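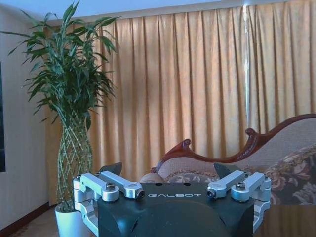
Review: Bread for the Stairwell, by Nathalie Carrier
Ledero Books, paperback, 200 pages

Read this in two sittings, the second one on a train, so forgive the order of things.

Carrier spent 15 years as a lay chaplain on the Ernthorpe estate and the book is her account of it. Sort of memoir, sort of prayer book. Twenty short chapters, each with a psalm verse at the top and a few lines to pray at the end. You could do one a day through Lent. I didn't, I gobbled it.

The good bits first. She can write about poor people without making them into lessons. The chapter on the food queue is the best in the book, mostly just talk, who is behind on the gas, whose lad is home. She lets it run. Then one line from Psalm 146 and she stops. Lovely. Also very good on being angry in church, and on going anyway.

Chapter 9, the funeral with no family present, I had to put down for a bit.

She's sharp about the parish too, her own part in it included. There's a long row over whether the hall should open on Saturday nights for people sleeping out, and she admits she voted against it the first time. Was tired, wanted her weekend. I trusted her more after that.

Now the grumbles. The middle sags. Chapters 11 to 14 are really talks she has given elsewhere and they read like it, lots of "we must" and "let us". The one on justice and mercy in Micah says nothing a decent homily wouldn't. An editor should of been firmer.

And the prayers at the end of chapters are uneven. Some I've copied out. Some are greeting card.

Brahim Younis, who ran the night shelter with her, gets a short afterword and I wanted far more of it. He's Muslim, she's Catholic, they argued about fasting for years over bad coffee, and its all squeezed into 2 pages. Surely a book of its own there.

Who's it for? Parish groups, definately. Our Tuesday lot are doing it next and Mahtab Vahidi has already written questions for the first half, ask if you want a copy. Anyone worn out by doing good works might find it kind company. If you want theology with footnotes, look elsewhere, there's barely a one.

Print is on the small side by the way. No large print edition that I could find, which seems daft for this readership.

Would I buy it again, yes. Have lent mine to Davoud already and don't expect it back before May.

Reviewed by Sepehr Rashti

Shared 15 times | 2 comments

Get our monthly books letter by email. Sign up

We use cookies to keep this site running. Accept | Settings

Contact us | Back to top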